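Wanted: people who still sweep (and remember who taught them)

Posted January 17, 2021 by Hema Thevar

Hello! I'm looking for people to talk to me about brooms. Also brushes, whisks, besoms, the thing your gran kept behind the back door, and the stiff yard brush that has outlived three cars. If you have opinions on any of those, please read on, and if you know someone who does, please send them this page.

A bit of background. I've been collecting stories about housework for the last few years, mostly in and near Losbridge, where I live. I started with laundry, got sidetracked by ironing (people are very fierce about ironing) and ended up with a small booklet that I printed myself and sold from a table at the market. It went down better than I expected. When people stopped to chat, though, the subject that kept coming up was sweeping. Who did it, which direction you went in, whether you were allowed to do it after dark, and what happened if you swept over somebody's feet. I went home with pages of notes and no booklet to put them in, so now I'm making one.

It's called the Chacko project, after the lane where I grew up. My mother swept the front step there every morning before anyone else was awake, and I can still tell you the exact sound of it.

Who I'd like to hear from

Anybody over 18, anywhere, so long as we can manage a conversation in English, Tamil or Spanish. The Spanish is Benito Manzano's department. He's helping me with the interviews and he has far better manners on the phone than I do.

I'd be especially glad of people who have swept for a living -- street cleaners, school cleaners, barbers, bakers, stable hands, theatre crew, anyone who closed up a shop at night. I'd also love to find a few people who have made brooms, even badly, even once. And if you've moved from one country to another and had to get used to a different sort of brush, I want to know all about it. I have one lovely story already about a woman who carried hers over in hand luggage, and I can't believe she's the only one.

You don't have to be tidy. I'm not, and I won't be asking to see your floors.

What's involved

A phone or video call of around 300 words' worth of questions from me and as many words as you like from you. Most chats last as long as a pot of tea. Nobody is coming to anyone's house just now, obviously, so it's all being done from our own kitchens. I'll record the sound if you're happy with that, type it up, and post or email you a copy so you can cross out anything you wish you hadn't said. You can use your own name, a made-up one, or just initials.

If you hate the phone, write to me instead. Letters are very welcome, and so are voice messages, and so are scribbled notes from your aunt.

Pictures are wanted too! Old family snaps, broom cupboards, a brush that's been mended with string, anything with bristles in it really. Send them as they are. Please tell me if you'd rather they weren't printed.
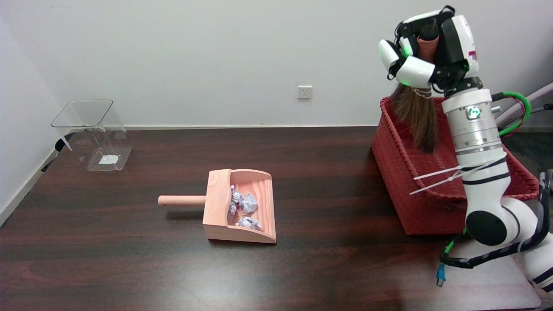 Short handle, brown bristles, red woven basket.

Short-handled ones are the biggest gap in my notes, by the way. If you grew up with the kind you stoop to use, do you still bend from the hips, or have you switched to a long stick like I have? My back made that choice for me. I miss the old one for corners, and for the stairs, and I've never got a long broom to behave under a bed.

What you get

It isn't a paid job, I'm afraid, and I'd rather say so now. There's a small grant from the Zikberg fund that covers printing and postage and not much else. Everybody who takes part gets two copies of the booklet, one to keep and one to give away, and I'll pay you back for stamps or phone charges. The print run is 300, so there should be some left for your neighbours.

How to join in

Leave your name and a number or email on the form at the bottom of this page, or ring the Kultska bookshop and ask them to pass on a message (they've kindly said yes to this, so please be nice to them). Tell me roughly when you're free and which language suits you. Benito does evenings, I do mornings and most of the weekend.

I'd like to finish all the calls by the end of March. If you're reading this after that, get in touch anyway -- there's usually room for one more story.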